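Bagging module for the Turneck two-arm station — worth paying for?

Posted July 25, 2019 by Hidayah Manurung

We run the returns desk for a small group of sporting goods stores. Most of what goes back out to the stores gets put into a plastic shopping bag and set on a cart. We already have a Turneck station with two arms, and we use it for folding and for moving boxes.

Turneck's reseller, Prarport, is offering us the bagging module as a monthly add-on. It comes with a set of hand settings, a library of bag types and 50 hours of remote support to get it going. The sales sheet says it handles "all common retail bags." I asked what that means and got the sales sheet again.

Our bags are the thin, shiny plastic kind with a handle hole punched through both sides. They come flat in a stack and they stick to each other. Has anyone used the module with bags like these? I want to know if it can open one without a person standing there, and how long setup took you. I would also like to know if Keane's version is any better, but they have not called me back.

The trial offer runs out at the end of August.

bemo_user_tx

We have the Bemo, not the Turneck, so take this for what it is worth. Ours could not do plastic bags at all. Paper bags with a flat bottom were fine. We switched to paper. Might be cheaper for you too.

Larasati Harahap

I set up the Prarport add-on at our site this spring and have been running it since, so I can answer most of this.

Opening the bag is the hard part and the sales sheet skips over it. Once the bag is open and has something in it, the rest is fairly easy. A filled bag holds its shape well enough that the arms can find the sides of it. A flat one is a different problem. The two layers cling, the surface is shiny, and the camera reads every wrinkle as an edge. In our first week it got 5 bags open in a full morning. After we worked through the settings with support it did 159 in one shift, with a person stepping in roughly once every ten bags. That person also did other work, but could not leave the area.

What made the difference for us:

Load the bags with the handle end toward the station. The bag library assumes this and the manual does not say it. We had them the other way for days.

Let the lower part of the bag stay on the table while the hands work at the opening. We first had it lift the bag up and shake it, which is the default, and it dropped a lot of them.

Teach it the inside color if it is different from the outside. Our bags are black outside and light gray inside, and once the camera was told to look for gray, it stopped grabbing at the outside print. This is under Bag Types, then Advanced. You have to save it for each arm separately.

Turn down any light that shines straight onto the table. Ours is near bright daylight for part of the day and we ended up moving the table a little.

Setup used up 38 of our support hours. The support people were good once we got to the right ones — ask for ticket type 3208 when you call, because the general line will only walk you through restarting it.

These are from our table. The first one is a bag lying flat with the mouth spread, the second is a bag standing up.
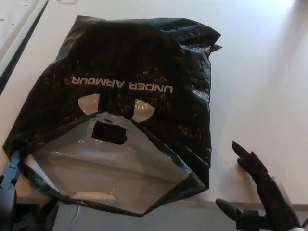
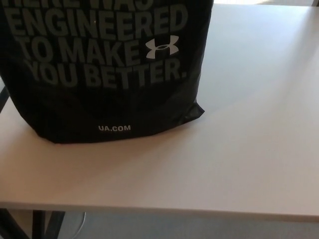 On the price, I would not pay for the full year up front. Ask Prarport for the month-to-month rate. They have one, but it is not on the sheet. Also ask whether a new bag type counts as a new library entry, because they tried to charge us for a second one when our supplier changed the thickness.

I have not used Keane's. I saw it once at a trade show and it was only doing paper bags, so I would make them show you plastic before you spend time on it.

If you are only doing a few dozen bags a day, I would keep doing it by hand. We are well above that and it just about makes sense.

Hidayah Manurung

Thank you, this helps a lot. Our bags are the same color on both sides, so I will ask Prarport about that before I sign anything. I will also bring them a stack of ours and ask to see it run.

greg_in_returns

Following. We got the same sales sheet.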